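Looking after the hand-held grippers at the table cell
Workshop notes, Sep 25, 2019

Since the cell moved to the Bundstead building, several people have asked me who takes care of the two hand-held grippers and what is done with them between sessions. Mostly it is me, and for the next months it will be whoever has the morning turn. I write down my way of doing it so that we all do it the same. Please read it also if you used the old cell at Sevville, as some things have changed.

We start with the fingers. They are black blocks with a slanted end that comes to a point, and the point is the part that suffers. Small scuffs on the flat faces do not matter and you do not have to report them. What matters is the tip. Close the gripper slowly and hold it against a lamp. If you see light between the two points but no light further back, the fingers are not seated well. Open the screw of each finger half a turn, press the gripper closed with your palm, and tighten again while it is closed. Do not tighten one finger fully and then go to the other. I did this in my first weeks and I spent a whole afternoon looking for a fault in the position reading that was only a crooked finger.

Dust is more of a problem than wear. It sits on the matte surface and then it goes to the contact side, and thin round things begin to turn in the grip. Wipe the contact sides with a cloth that is a little damp, then with a dry one. For the sticky remains of tape we now use Truvetine, a few drops on the cloth and never directly on the finger. It must not run down into the mounting piece. If this happens, take the finger off and let everything dry until the next morning, also if it looks dry before.

The chopstick task is the hardest one for the setup, and it is the one I use as a check after every change of fingers. With a bowl or a spoon you can have a finger slightly wrong and still work for days. With a chopstick you notice in the first minutes. Hold it at the thick end, lift it, and let the other end point away from you over the plate. If it sinks slowly, the fingers need cleaning. If it swings to the side, they need to be seated again. Do this with the left gripper and then with the right, because they do not wear in the same way. The left one of our pair always needs more attention, I think only because more of the picking is given to it.

After the fingers come the cables. Each gripper has its own cable, which should leave from the back and hang in an open loop. The loop must be big enough that you can reach the far side of the tray without feeling any pull. Before you put on the gloves, hold the gripper at the far corner and look at the plug. If the plug moves, give more cable. Please do not wind the cable around your wrist. It is comfortable for the first ten minutes, and then the conductor breaks inside the jacket, where you cannot find it. The last cable that I opened had been bent at the same place so many times that the copper came out as powder.

The spare cable is in the drawer marked 781, together with the small hex keys. We have only one spare at this moment and the Munro order is not expected before December, so if you take it, write it in the book on the same day.

The perforated plate on top of each gripper should be tight. Take it between two fingers and try to turn it. If it gives even a little, stop and tighten it before you record anything, and then do the reference check from the start. A plate that moved in the middle of a session means that the session is lost, and I would like to have no more of these. After up to 100 closings of the new fingers I check the screws once more, as they settle a little in the beginning.

For the table itself I have only small wishes. The white board must lie flat, and the tray should be on it before you start the reference check, not after. If the tray rocks, there is usually a crumb under it. The dishes go back in the same positions when you finish. Dirty gloves go in the wash bag, and the clean pairs are on the shelf. Do not leave a gripper standing on its points overnight. Lay it on the side with the cable free.

The fingers over the board and the tray, then both grippers at the table with a chopstick in the left one:

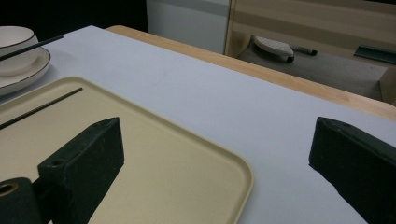
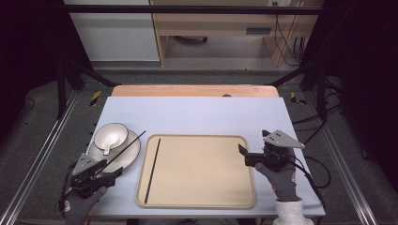 One reader of the draft, from the evening group, wrote back that the lamp test did not work well for them, as the room is too bright at that side and you see light between the points in any case. They use a strip of thin paper: close the gripper on it and pull. If the paper comes out easily near the points but is held further back, the finger has to be seated again. They also asked that the damp cloth be replaced every week and not when somebody remembers it, and that the book gets a separate column for left and right, because at present "finger cleaned" can mean either of them. I have tried the paper and it is quicker than my way. The new column will be in the book from the next page.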